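Sorting the small stuff on a work table

Cups, trays and little boxes pile up on any surface you use every day. These tips take a few minutes and need nothing new.

Line things up at the back. A bowl, a box, a cup and a flat tray in one row leave the middle of the table free for whatever you are doing.

Put down a white sheet. On a dark tabletop it shows up well, and so do dropped screws and beads.

Stand tall things in a cup. Anything that would roll away goes in upright. If it leans out over the rim, use a heavier cup.

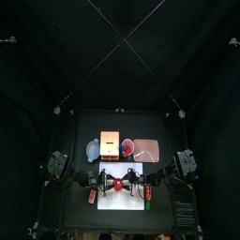 Metal cups and cloths

Set a metal cup on a folded or bunched cloth before you fill it. The cloth saves the tabletop from scratches and keeps the noise down. Red is easy to find again on a white table. Lift by the wire handle only when the cup is light, and keep your other hand near the base. A small box with a round knob can stand behind it for clips and rubber bands.

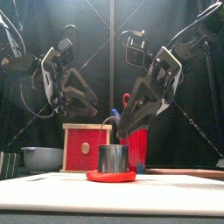

PLONAU, June 10, 2024. Līga Siliņa wrote to ask how often the cloth should be washed. Once a week is enough for most tables, sooner if you work with oil or glue. Wash red cloths separately the first few times, in cold water. Dry them flat.

Next month: drawer liners, and what to do with odd lids.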